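Section 4: Sorting your pieces before you build

I always do this bit with a cup of tea, and it saves me no end of grumbling later. The Skakside kit comes with its parts all jumbled in one bag, so let's get them sorted!

1. Snip the bag open at the top and tip everything into a tray or bin with sides. (I once used a bare table. Never again.)

2. Pull out the long pieces first and put them together by colour.

3. Check them against the parts list on page 40. If you're short, write to Elspeth Cairns at Flonamby before you start gluing - she'll post spares.

4. Run a finger along each edge and sand off any rough bits.

Note: the Rundthorpe add-on has its own long pieces, so keep those in a separate tub.

Caution: small parts and toddlers don't mix. Put the lid on if you wander off!
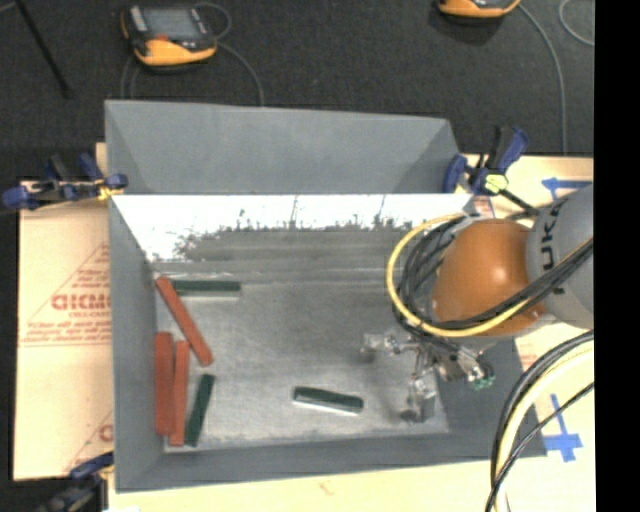 Red and green bars in a grey bin.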